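### 4.2 Workspace rules for tabletop collection

The rules in this section apply to every station that contributes episodes to the Nurketti set. They were drafted after the pilot phase, in which stations followed local habits and the resulting episodes could not be pooled without manual review. Of the 37 episodes rejected in the pilot, most failed on layout or on operator conduct, and only a few on arm faults.

Rule 1 covers the objects. A station may use only items from the shared list, and every item must be rigid or semi-rigid, free of loose parts, and large enough to be held between both fingers. Open containers count as items and are logged in the same way as blocks or dice.

Rule 2 covers the wrist view. Both fingertips must stay visible while the gripper is open, and the target must be in view before the final approach begins. Figure 3 shows a wrist view over a mixed layout, with a pinkish-red block between the fingers and open bins behind it.
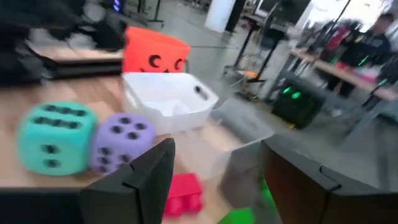 *Chae Laboratory, Working Group on Shared Workspaces. Section prepared by the Jusa station team.*

**Figure 3.** Wrist view at a tabletop station. Two large dice stand to the left of the block; a workbench with a person at its far side is visible in the background.

Rule 3 covers people. The area within reach of the arm is closed to everyone while the motors are powered. Work at neighboring benches may continue, provided that no one crosses the marked floor line. We considered a stricter rule that would clear the whole room, as the Drullow protocol does, but it reduced daily output too much to be adopted at shared sites.

A consequence of Rule 3 is that people may appear in the wrist view. Stations must therefore obtain written consent from everyone who works in the room, and faces must be masked before release. Background motion is not a ground for rejection.

Rule 4 covers resets. The operator stops the arm, confirms the stop on the controller, and only then reaches into the workspace. A layout may be reused for up to 23 episodes, after which the items are moved to new positions drawn from the layout table. Fingers are inspected for wear every 200 episodes, and the result is entered in the station log.

Deviations from any rule are recorded per episode with a short code. Episodes with a Rule 3 or Rule 4 deviation are removed. Those with a Rule 1 or Rule 2 deviation are kept in a separate split and are not used in the results of Section 5.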